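Speaker notes, Gisbridge methods evening, Tue 25 April
Talk: "What did the arm learn, and who says so?"
Nelly Llanos

Slides are on the shared drive under Grurnau. Twenty-minute slot, questions after. Keep water within reach this time.

Slide 1. Title

Say hello, thank the hosts, get on with it. I'm here to complain about demonstration data, including my own. Anyone hoping for a demo reel should know now that I haven't brought one.

Slide 2. The claim I was handed

Birnivia, the block-picking set, was passed to me in October with one sentence attached: 600 episodes, "varied". I have been trying to find out what "varied" means ever since. Read the sentence out slowly. Pause.

The set is all simulated. One arm, one table, small coloured pieces, one person steering per episode. The policy we train on it is called Arango. When I say "it learned", please hear inverted commas.

Slide 3. From above
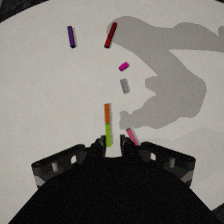

Birnivia, simulated overhead view. Orange and lime green bars end to end, green bar beside the left fingertip.

Give them a few seconds to look. Then ask: which block is the gripper going for? Take two or three answers from the room. Most people say green, as it reaches into the opening between the fingertips. Fine. But orange meets green at the end, so a nudge to one may well be a nudge to both. Is that a good example of picking up a green bar, or a good example of shoving an orange one? The label file gives one word per episode and that word is "pick".

Mention the shadow. There's a big one over the right half of the table and part of it falls on the top of the dark red bar. A learner that sees only pixels has no reason to treat that shape as less important than a block. I've heard people say the shadow "adds realism". Maybe. I'd like to see the test that showed it.

Also the pink bar, outside the right fingertip and partly covered by the gripper. Ask how a person steering from this view alone would place the end of it. (Don't answer. Move on.)

Slide 4. What the person steering knows

This is my main gripe, so don't rush. The person steering can flip between views. Arango, in the version we trained first, got the overhead view and nothing else. So the person makes a choice using something the learner never gets, and we file the result as a lesson. It's like marking a child's copy of an essay when the child was only shown every other page.

I watched 131 episodes back with the overhead view only, and wrote down where I could no longer tell why the arm moved as it did. In 78 of them I got stuck at least once. My judgement, my coffee, one afternoon. Nobody should quote it as a result. I do think it is enough to make us look harder.

Slide 5. From the side

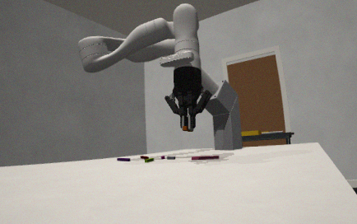

Birnivia, simulated side view. Small orange piece at the fingertips, well clear of the table.

Same set-up, low angle. From here you can see the height of the gripper straight away, and you can see that there's something orange pinched at the tip. What you can't easily see is how the rest of the pieces are turned. They sit in a loose line near the back edge and the angle squashes them.

Point at the back of the room. Door, side table, yellow block lying on the side table. Somebody modelled those. Ask whether the yellow block ever moves between episodes. In the 131 I watched it did not, and nor did the door. So when the summary says "varied", it means the blocks were shuffled. The room wasn't.

Don't let this turn into a talk about rendering. If the chap from last year starts on textures, say "afterwards".

Slide 6. Holding a thing is a low bar

A still like the last one gets used as proof. Object at fingertips, arm up, tick. It tells you nothing about how the grip was reached or what got knocked on the way, or whether the piece stayed put for one more second. Our success check was written the same way: height above table, at one moment. I wrote part of it, so I can be rude about it.

Slide 7. What I'd change

Record which views the person had open, and when.
Let the steerer mark an episode as "messy" without throwing it out.
Hold back 10 layouts with touching blocks and never train on them.
Check success over a stretch of time.

None of this is clever. It's slow and it makes the episode count go up more slowly, and I suspect that is why it hasn't been done.

Slide 8. Questions

If asked "would more data fix it?": more of the same, I doubt it. Say so plainly.
If asked about real arms: haven't tried, won't guess.
If asked for the files: see me at the break, I need to check the licence on the room model first.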